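Getting old marker off a whiteboard

I wiped mine with a dry cloth for years and just pushed the gray around. Don't do that! Scribble over the old lines with a fresh dry-erase marker, wait a few seconds, then wipe - the new ink lifts the old.
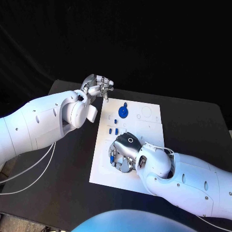
For anything stubborn I put a little rubbing alcohol on a soft rag and go in small circles. Rinse with plain water after, and let it dry before you write again. I do the full clean 2 times a year, in March and whenever my sister visits.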